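3. Preparación de la superficie y colocación de los cubos

Este apartado se aplica al juego de cubos de madera Bevurach, edición Vovia. Para la retirada y el guardado, véase el apartado 7.

3.1. Elija una superficie plana, estable y de tono claro. Un veteado fino no afecta al uso.

3.2. Retire el polvo con un paño seco.

PRECAUCIÓN: No aplique ceras ni abrillantadores. Los cubos pueden deslizarse.

3.3. Coloque los cubos verde y rojo uno al lado del otro, próximos a un borde de la superficie.

3.4. Coloque los cubos amarillo y azul juntos, separados de la pareja anterior. No es necesario alinearlos entre sí.
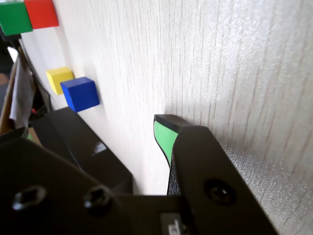 Figura 2. Cubos verde, rojo, amarillo y azul sobre superficie clara veteada.

3.5. Compruebe que cada cubo apoya por completo sobre una de sus caras. Si alguno oscila, gírelo y repita la comprobación.

3.6. Deje libre el resto de la superficie antes de iniciar la actividad de clasificación.

NOTA: La luz lateral proyecta sombras que dificultan la distinción de los colores oscuros. Si es necesario, desplace la lámpara.

ADVERTENCIA: No utilice cubos astillados o con la pintura levantada. Solicite el recambio con la referencia 1224.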